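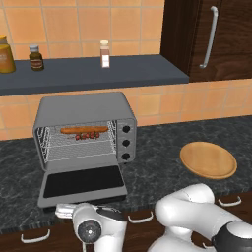

Setting up the Punetti for shrink bands is the part I get the most emails about, so I've written out the way I do it on my own bench. It's a small heat tunnel for putting tamper bands on jars and sauce bottles, and it's a lot friendlier than it looks in the box! The controls run down a narrow panel on the right, one above another like the three black knobs on the toaster oven, and you read them from the top: heat, belt speed, fan. Leave all three at zero until I tell you otherwise.

Before you plug in

1. Sit the tunnel on a flat, solid bench with both ends clear.
2. Pull the foam block out from under the belt. (It's grey, the belt is grey, everyone misses it.)
3. Check your bands against your jar. They should drop over the lid and stop at the shoulder with a bit of wiggle. I use the Dadeo clear ones, which come in a carton of 4000.

Warming up

4. Switch on at the wall, then turn the fan to low.
5. Start the belt at its slowest setting and let it run empty.
6. Bring the heat up to halfway and give it 30 minutes.

Caution: don't reach into the tunnel to straighten a jar. Stop the belt, turn the heat off and wait for it to cool - I've got a scar from not waiting.

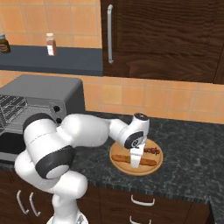

Can I run filled jars through, or do they have to be empty?

Filled is fine, and it's how I do all of mine. Put the lid on first and wipe the outside dry, because water under the band leaves a cloudy patch.

First run

7. Send one jar through on its own and look at the band. Wrinkles at the bottom mean it needs more heat. If the band has crept up over the lid, speed the belt up a touch.
8. Change one knob at a time and send another jar.
9. Once you're happy, mark the knob positions with a paint pen.

Note: the Lakatos bands are thicker and want a slower belt, so do a fresh test jar whenever you swap over. Plastic jars need the heat turned well down too.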